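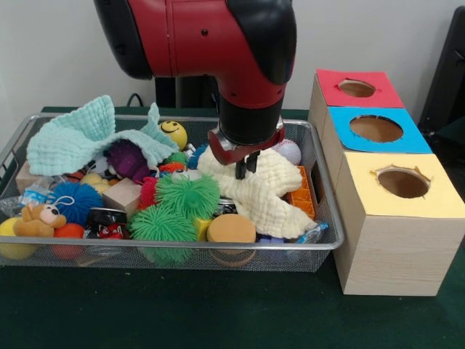
Wire basket for the toys: keep it or go back to boxes?

plallau_mum
Evening all. I've been using a silver mesh basket for the small toys and it has got rather out of hand. The spiky balls, the smiley ball, the baseball, the little teddy and the wooden blocks all live in together, and now two waffle cloths have joined them, the cream one and the mint one. I do love being able to see through the sides, but would you split it all up?

Ratree Nakpan
Oh, I'd leave the balls just as they are, they look so cheerful together! The cloths I would take out, though. That cream one covers half the basket, and my two would never think to look underneath (they'd come and tell me the baseball was lost).

kamol_t
I'm going to disagree with Ratree, sorry. A cloth over the top keeps the dust off those rubbery puffer balls, and they're a misery to clean once fluff gets in. I'd move the blocks instead. You've got three wooden boxes standing right next to it, so pop them in one of those.

Ratree Nakpan
Fair enough about the fluff, Kamol, but one cloth would do for that, surely?

Paweena R.
Whatever you decide, I'd fish out the clear plastic bag and the little blue packet by the front corner. Ours is sorted every July before the cousins come, and it's always wrappers at the bottom.

plallau_mum
Thank you, all of you. Bag and packet are going tonight, blocks into a box, and I'll keep the mint cloth on top for now. Still undecided about the teddy.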